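Search this site Search Go

The man who posts lollies for a living (well, nearly)

I'd been told to come hungry, so I skipped lunch, and I'm glad I did. Cristóvão Barros answers the door of his flat in Pliltdale with a roll of packing tape around his wrist like a bangle and a biscuit already held out to me. "Eat first," he says. "I can't talk to people who haven't eaten."

Cristóvão makes up snack boxes. You tell him who it's for and what they can't stand, and he fills a cardboard box with sweets and chips and little cakes and sends it off. He started doing it for his sister when she moved to Lamgate for work and complained that the only shop open after six sold bait and milk. Then her housemates wanted one. Then a woman at her work wanted four, for reasons he never got to the bottom of.

"I did 888 boxes last year," he tells me. "I know because I wrote every one in a book. My sister said round it up to 1,000, it sounds better. I said no, I'm proud of the eights!"

He had a stall for a while, at the Nurnora market, and didn't love it. Too much standing in the wind, too many people squeezing the pastries. These days it's all by word of mouth, and he packs at home, on the bed. I'd imagined a big workbench, I suppose, but he's firm on this point (and I have to say my back agreed with him by the end of the afternoon).

"A table is hard and things roll off," he says. "On a blanket they stay where you drop them. I tip everything out, I look at it, I think about the person. You can't think about a person standing up."

So what goes in first? He laughs at me for asking, then gives me a very serious answer. Packets along the back and the bottom, because they're puffed up with air and act like a cushion. Anything with pastry goes on top of those. The wrapped lollies stay out on the blanket until last and get poked down into the gaps.

"People put the lollies in first and then they all slide to one corner -- you pick up the box and it's like a maraca. Wait till the end. Fill the holes."

He has opinions about colour too. He likes a mixed handful, and he won't send a box where all the wrappers match, even if somebody asks for it. We had a small argument about this. I lost. 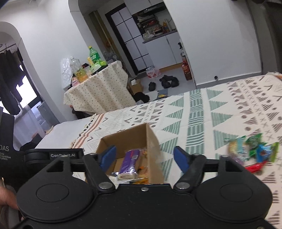

One box on the go, with the lollies still waiting on the blanket.

The table behind the bed is for everything else in his life, he says, and the cooking oil and the soft drink live there side by side in perfect peace. I ask whether it bothers him, working in the middle of the household like that. He looks at me as though I've asked whether it bothers him having elbows.

His next big job is for September, a run of boxes for the Sundaram family's reunion, one per cousin. There are a lot of cousins. He's waiting on the list of allergies and he's a bit nervous about it -- last time someone wrote "no nuts, maybe" and he rang them 2 times to find out what the maybe meant.

Before I go he hands me a bag for the train. I get as far as the station.

Comments

Marg T.
My nephew got one of these and wouldn't share. The flat with the biscuits sounds like my kind of interview!

pliltdale_local
I remember the Nurnora stall. I was probably one of the pastry squeezers, sorry mate.

Joanne
Trying the "fill the holes" trick with my daughter's parcel this weekend. Does he do savoury only? I've got no sweet tooth at all.

Kev
Matching wrappers look better. I said what I said.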